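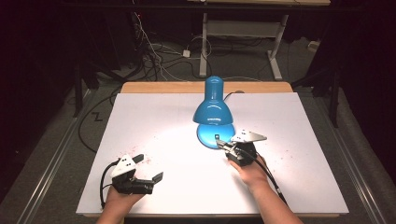

Figure 3. Board laid on a wooden table, with a desk lamp standing on it.

Section 3: Setting Up Your Bakimon Work Board

Revised September 30, 2023

By now you should have unpacked everything and checked it against the parts list in Section 2, so we can move on to the nice part, getting the board onto your table and ready for use. Most people get through this section in the time it takes for a pot of coffee to go cold, but please don't rush. A board that has been laid down carefully the first time will stay flat and steady for years, and you'll be glad of it whether you bought yours for sewing, card making, puzzles, school projects or just to keep glue off the family table.

What you will need

The board itself
The liner sheet (rolled up in the long tube)
The pack of grip dots
A soft cloth and a little warm water
A tape measure
A second pair of hands, if you can find them

Before you begin

Let the board lie flat indoors for a day before you install it, with the wrapping off. It may have spent time in a cold truck or a hot warehouse, and it needs a chance to get used to your house. If you see a slight bow when you first take it out, don't worry. Nearly all of them settle overnight. If yours has not settled by the next day, turn it over and give it one more night before you call us.

Choosing the table

The Bakimon board is made to go on top of a table you already own. It can be used on wood, painted or glass tables, as long as the top is level and free of raised joints. A table with a drop leaf is fine too, but the leaf has to be up and locked, and you should not lean on that end.

Measure from the floor to the tabletop. If you plan to sit while you work, 26 inches is the lowest we recommend for an adult in an ordinary dining chair, and most dining tables are a few inches taller than that anyway. If you plan to stand, a kitchen counter will be kinder to your back.

Pick a table that is a little larger than the board if you have one. A small border of bare tabletop makes the corners much easier to find with your fingers when you want to lift the board off again, and sleeves don't catch on it the way they do on an overhang.

Caution: Do not let the board hang over the edge of the table by more than two inches on any side. Weight placed on the overhang can tip the board and everything that is on it.

Laying the board

1. Clear the table completely and wipe it down with a damp cloth. Crumbs are the great enemy here — one grain of sugar under the board can leave a scratch on a good finish.

2. Let the table dry all the way. Go and do something else for a while if you need to.

3. Unroll the liner sheet with the soft side facing down. It will want to curl back up, so set a book on each end until it relaxes.

4. Smooth the liner from the middle outward with the flat of your hand. Small wrinkles will go away under the weight of the board. Larger folds won't, so take those out now.

5. With a helper on the other side of the table, hold the board by its two short edges and lower it straight down onto the liner. Try not to slide it into place, which tends to bunch up the liner underneath.

6. Check that the liner does not stick out anywhere. If it does, mark the extra with a pencil, take the board off and trim the liner with ordinary scissors.

7. Press down on each corner in turn. There should be no rocking. If one corner moves, see "If the board rocks" below.

Note: If you are working alone, stand the board upright on its long edge in the middle of the table and tip it gently toward you, keeping both hands spread wide. It's not hard, but do try it once with the lamp and the coffee out of the way!

Using the grip dots

The grip dots are there for people whose tables are very slick, or whose children are very lively. You may not need them at all, and we suggest trying the board without them for a week. If you find that it creeps while you work, lift it, peel one dot for each corner and press it onto the underside, well in from the edge. The dots hold by grip alone on the table side and will not stick to your furniture. They can be washed with a drop of dish soap when they get dusty and stop gripping.

Caution: Do not use grip dots on a table that was waxed or oiled in the past month. They may leave dull spots in the fresh finish.

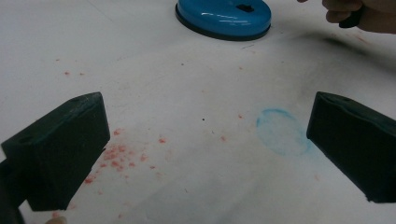
Once the board is steady, take a few minutes to think about where your things will live. We know that sounds fussy, but a work board fills up fast, and it is so much easier to start with a plan than to dig for your scissors under a pile of fabric. Sit down in your usual chair and reach out with both arms. Whatever you use all the time should be inside that reach, and the rest can go farther back or on a shelf. Leave the area right in front of you open.

Lighting

A surface this bright gives back a good deal of light, and you may find you can use a weaker bulb than you are used to. Place your lamp on the side opposite your writing hand so that your own shadow doesn't fall across your work. If the light bothers your eyes, move the lamp farther back a little at a time until it feels right.

Run the cord toward the back of the table and down, never across the front where a knee could catch it. Keep cords out from under the board as well, where they can be pinched and will keep it from lying flat.

Caution: Keep hot tools such as irons, glue guns and soldering pens off the bare surface. Use the Grostach heat pad (sold separately) or a heat-safe stand of your own.

How much the board can hold

The board can carry up to 22 pounds in any one spot when it is fully supported by the table. A home sewing machine is usually well under this, but do check, as some of the older all-metal ones are surprisingly heavy. Spread heavy items out where you can, and lift them when you move them so the feet don't drag.

If the board rocks

1. Lift the rocking corner and look for something caught underneath. A stray grip dot is the usual answer.

2. Turn the board end for end and lay it down again. Sometimes the board and the table simply get along better that way.

3. If it still rocks, lay a long ruler on its edge across the bare tabletop. Any daylight under the ruler means the table has a dip. Fold a strip of the leftover liner and place it in the low spot.

4. If the table proves to be flat and the board has had its second night of rest, write to Admont customer care with the number printed on your packing slip, and we will sort it out with you.

Taking the board off again

Remove everything from the top first, even the little things. Lift one short edge slowly so the liner lets go, then raise the other and carry the board upright. Store it flat under a bed or standing on its long edge against an inside wall, away from heaters. The liner should be rolled with the soft side in and put back in its tube.

Cleaning and stain removal are covered in Section 4.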